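The Arm That Lives on a Screen

An open day in Isthorpe, two free doughnuts, and more pretend robots than real ones

Jan 11, 2023

I should say up front that I am the kind of person who says thank you to the self-checkout. So when a reader wrote in to tell me that Betitz, the robotics outfit on the edge of Isthorpe, was opening its doors to the public for an afternoon, I had my name on the list before I finished my coffee. I pictured big orange arms swinging car doors. I wore sensible shoes.

The building used to be a carpet warehouse and you can still see where the old sign was. Inside there was a folding table with name stickers, a tray of doughnuts (I had one, then I had another one on the way past), and a woman in a company fleece who told us the tour would run in groups and that we'd be going to the simulation room first. A boy ahead of me groaned out loud. I groaned on the inside. Simulation room! I'd driven 40 miles!

Well, I take it back. I ended up spending most of my afternoon in there and had to be herded out.

It's a long, low room with the blinds pulled down, and it's warm, because of all the computers. Each desk had a pair of monitors, and on the monitors there were robot hands picking things up. Or trying to. The hands weren't real and the things weren't real, and somewhere in the back a rack of machines was humming away working out what would happen if they were. The software is called Sokol. They wrote it themselves over three years, and they talk about it the way my sister talks about her horse.

Our guide for this part was a young engineer with a cold, who kept apologizing and blowing his nose, and who was far and away the best explainer of the day. He told us that teaching a robot to hold something is a lot like teaching a toddler to hold something, except you can't afford the breakages. A real arm is slow. Somebody has to stand next to it and put the thing back every time it gets dropped. In Sokol they can run 2,000 tries overnight and go home for dinner, and in the morning there's a list of which grips held and which ones didn't.

I asked what the robots practice on. I was expecting boxes. And there are boxes, plenty of them, but he pulled up the full library and it was like looking through somebody's garage sale. There are 634 objects in there. Mugs, staplers, a rubber duck, a banana, flashlights, a hairbrush, toy airplanes, one very handsome teapot. I could have scrolled through it all day. A woman in our group spotted a music player with a click wheel and let out a little yelp because she'd had one all through college and hadn't thought of it in years.

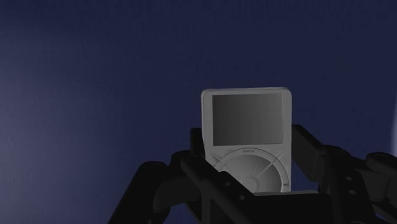 The junk drawer approach is on purpose, he said, when the laughing had died down. If you only ever practice on neat brown cubes, you get a robot that's terrific at neat brown cubes. Flat things are different from fat things. A handle changes everything. Anything slim that you hold by the sides needs the two fingers to meet it squarely, and if one gets there a hair early the whole object swings around like a door. He showed us a run where precisely that happened, with a paperback book, and it went spinning off into nowhere and just kept falling, because nobody had put a floor in. The boy who had groaned asked to see it again. We watched it four times.

Then they let us have a go, and this is where I disgraced myself.

You sit down with a game controller, the ordinary kind, and one stick moves the hand around while the other tilts it. The trigger closes the fingers. How hard could it be? I raised two children on video games, or at least in the same house as video games. I picked the duck. I lined it up beautifully, I squeezed, and the duck shot out of the side like a bar of soap. I tried again and went clean through where I thought it was, since it's very hard to judge how far away a thing is when you've only got a flat picture to go on. On my third try I got it up off the table and held it there, and I'm not too proud to tell you I made a noise.

A retired schoolteacher in a green scarf sat down after me and picked up the teapot by its handle first time. She said it was all the years of knitting. I was very gracious about it.

What I wanted to know (and so did everybody else, to judge by the nodding) was whether any of this carries over. A pretend duck has a pretend weight. Surely the real one behaves differently? Our engineer blew his nose and said yes, it does, and that's most of what keeps him up at night. Real rubber sticks a bit. Real plastic gets greasy from people's hands. So they muddle the numbers on purpose, making the same mug heavier in one run and slicker in the next, in the hope that a grip that survives all of that will survive the real world as well. Sometimes it does. He was pretty frank that sometimes it doesn't, and that there's a cupboard upstairs with a lot of chipped mugs in it.

I liked him for that. I've been on tours where every question gets you a brochure.

After that we did get to see a real arm. It's called Bamden, and it lives behind a clear plastic screen at the far end of the building, bolted to a steel bench. It's smaller than I'd imagined, maybe as long as my own arm and half of somebody else's. The operator set out a bowl, a tape dispenser and a tennis ball, and Bamden went for each of them in turn with a kind of fussy care, pausing above every one as if it had left its glasses in the car. The ball took two goes. We all clapped when it got there, and then felt silly, and then clapped again for the tape dispenser.

It's so much slower than the one on the screen! After an hour of watching hands zip around I'd gotten used to the speed, and here was the real thing taking its sweet time, whirring and clicking. You could hear it think, or that's how it felt. The operator kept one hand near a big red button the whole time and told us she has used it more often than she'd like.

Somebody asked about jobs, as somebody always does and should. The answer was that their first customers are sorting centers, the kind of place where returned packages get opened and the contents have to go in the right bin, and that those places have a hard time getting people to stay. I don't know enough to argue with that. I wrote it down, and I'd like to hear from anyone who works in one, so please do drop me a line at the magazine.

A few practical things if you're thinking of going. They plan to do it again in November, and it's free, but you do need to sign up ahead, and the groups are small. The parking lot is tiny and the overflow is a muddy field, so my sensible shoes earned their keep. Kids are welcome. There's a step down into the simulation room that's easy to miss in the dark, and I know this because I missed it. Ask for a turn on the controller early, before the line builds up, and don't start with the duck.

I went back in before I left, by the way. The line had gone and the engineer was eating a doughnut over the keyboard, and he slid the controller across without my having to ask. I tried the banana. It's curved, so you'd think it would roll, but if you come at it from the middle it sits there as good as gold. I held it up for a good long while and then I set it down again, very gently, and said thank you.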